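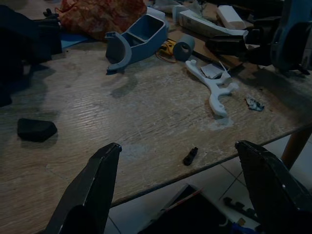 Tillden Manipulation Group | Bench Notes

Search this site Search Go

Messy table, better numbers

October 22, 2026

Back in April I promised I'd write something up once the clutter runs were finished, and then I kept not doing it, so Ermira Stojanović finally put it on my calendar herself (in capital letters). They're finished! Here's the short version for everyone who keeps asking in the hallway.

The question was pretty simple. We had a grasping policy that did fine on a clean table with one thing on it. Put it in front of a table that people really use and it fell apart. It would go for shadows, or drift toward whatever had the most contrast, and it had a special love for stains. So the two of us, plus Chaltu Shiferaw on the data side, wanted to know if you could fix that with the wrist camera alone. No overhead camera, no depth sensor, no scanning every part beforehand. Just what the hand sees on the way in, with its own two fingers always in view.

The tabletop we use is perfect for this. It's scratched and scuffed and smudged, there's a pale stain peeking out from under the branched white part, and the little black plastic piece is about as boring to look at as an object can be. Add a crumpled bit of foil, a small yellow device with a thin red wire looping out from beneath it, and a crowd of stuff toward the back, and you've got a pretty good picture of what the policy has to deal with. The foil is my least favorite thing in the world right now. More on that in a second.

What we changed is small. Before each grasp the arm makes 3 short looks from slightly different spots, and the model has to predict how each patch of the picture will move between them. A stain slides along with the table. A part that sticks up doesn't, at least not quite the same way. We call the extra piece Onia (Chaltu's pick, and she won't tell us where it comes from), and it's trained right alongside the grasping policy instead of being bolted on afterward. I was skeptical! I thought the looks would be too close together to tell us anything about low, flat parts, and I argued for a much bigger sweep. Ermira said try the small one first because it's faster. Fine. She was right and I've bought the coffee.

We trained on 1326 grasps, all on cluttered tables, with the layout shuffled between attempts. Then we ran 212 test grasps on layouts the model hadn't seen, for the old policy and the new one. The old one got a little over half. The new one got better than four out of five, and nearly all of the gain came from not grabbing at marks on the wood anymore. That was the part I wanted most, so I'm happy.

Now the foil. Shiny wrinkled things change so much from one look to the next that Onia decides they must be sticking way up off the table, and the hand closes too high. We tried dropping the brightest patches from training and it made everything else worse, so that's back out. Chaltu has an idea about weighting patches by how well the looks agree with each other. She's got it running on one arm now and I'll report back when there's something to report.

Flat parts are the other weak spot. Anything thin that lies flush on the table still gets missed more than I'd like, and I don't think more data alone will fix it. Maybe my bigger sweep gets its day after all (a guy can hope).

Next we're taking the whole setup over to the Dradthorpe building, where the tables are a different color and the light comes in from the side. The model has 4 lighting setups in its training data and none of them look like that, so I'm expecting a rough first day. If you have odd small parts you can spare, please drop them in the bin by my desk. Broken is fine. Brackets, plugs, bits of molding, whatever. No more foil, I have plenty.

The longer write-up is on the group drive under "clutter," with the plots and all the failures sorted by type. Ermira did the plots, so they're readable. Comments go to me, complaints too.

4 comments
Share 3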